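Dridholm Newsletter - December 20, 2018

Shared kitchen: bowls and plates

The drying arrangement on the counter was reviewed at the end of November. The rules below apply in both the Dridholm and Skutard kitchens from the new year.

Steel bowls are stood on their sides after washing, open face outward, and are moved to the shelf once dry. They are not nested while damp. Water held between two nested bowls leaves marks on the inside, and the bowls become hard to separate. No more than 4 bowls go on the counter at one time.

Dinner plates are stood on edge and handled by the rim. The flowered plates are no longer sold as a set, so chipped ones will be replaced with plain white from Kulstead. Keep plates clear of the stovetop - the rim decoration does not tolerate heat. Minimum drying time is 15 minutes before stacking.

Bowls and flowered plates, kitchen counter:
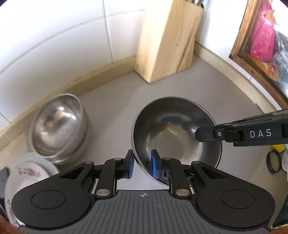
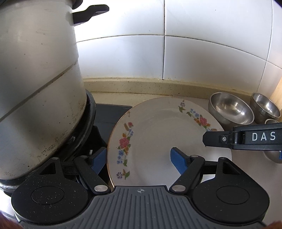
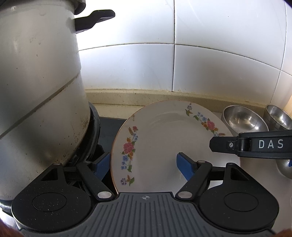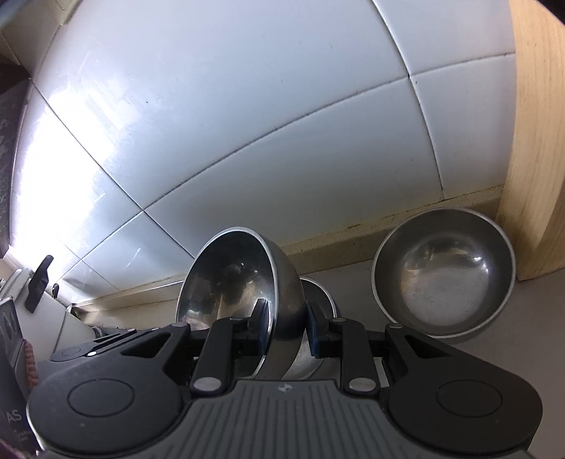 Matei wrote in after the draft went around to ask that the large stockpot be left out of the drying rule altogether, as it takes up the room of 3 plates and can be dried with a towel and put straight back. The request has been accepted. Lids are included in the exception.

Towels for this purpose hang inside the pantry door. Used ones go in the laundry bin on Thursday evening.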